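Serving tray

A serving tray is a shallow, flat-bottomed carrier used to bring food and drink from one place to another, or simply to keep a few things together on a table. It is one of those household objects that most people own and few think about, though a good one will quietly earn its place for many years.

Form and materials

Most trays are rectangular, with rounded corners that are easier to wipe out and kinder to the hip when carried through a doorway. A raised rim stops things sliding off. Wood, tin and lacquer were the older choices - plastic came later, and with it the pale creams and beiges that suit almost any kitchen. The household catalogue of Braltero once listed 316 trays, of which only 6 were round.

Use with drinks and fruit

The commonest load is a cold drink and a little something to eat. Tall bottles are best stood towards the middle, where they are least likely to topple, while fruit may be left to settle wherever it likes.
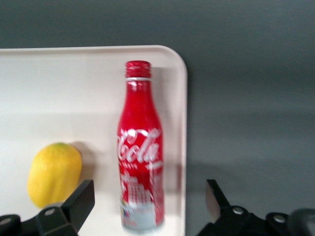
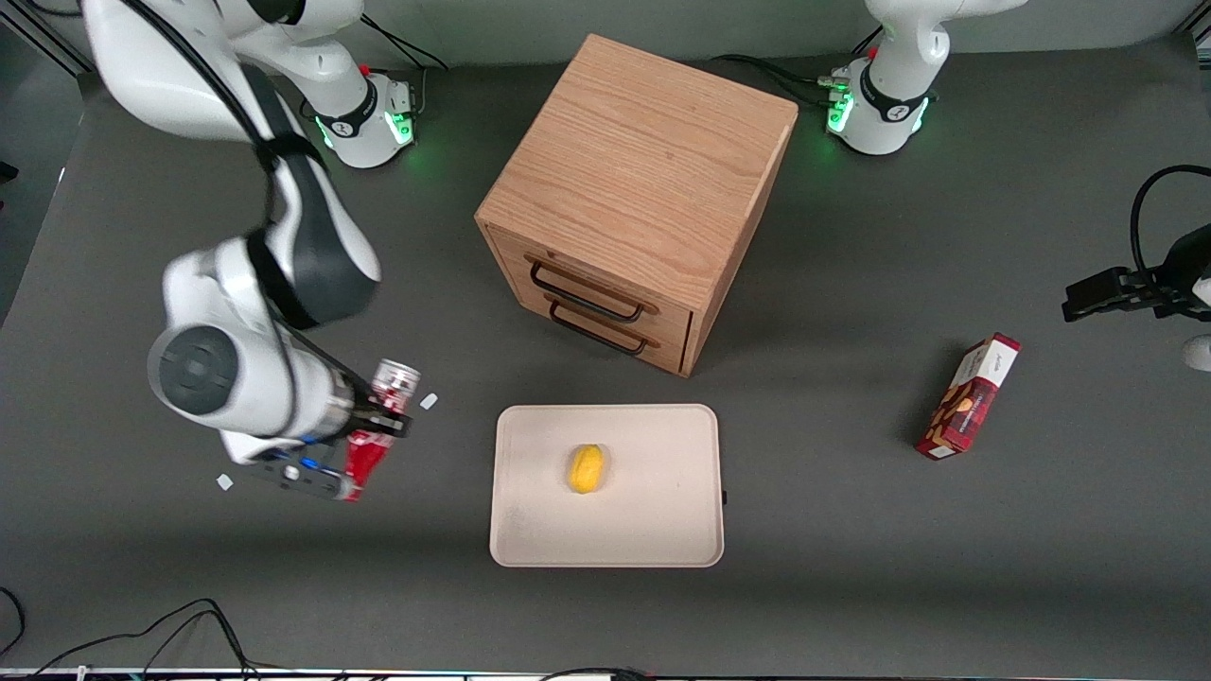 A red drinks container appears in both views.

Aluminium bottles and cans weigh very little once emptied, so a tray that felt nicely balanced on the way out to the garden can feel quite different on the way back in. Households in Rostolero traditionally carry no more than three drinks at a time, a habit that visitors tend to find fussy until they have tried the steps there in July.

Storage and care

Trays are usually stood on end beside a cupboard or laid flat on top of a small chest of drawers, with napkins and coasters in the drawers beneath. Plastic ones want only warm water and a soft cloth. The Gemum pattern, which has a rather deeper rim, should be dried upside down.

See also: Coaster; Tea trolley; Myung ware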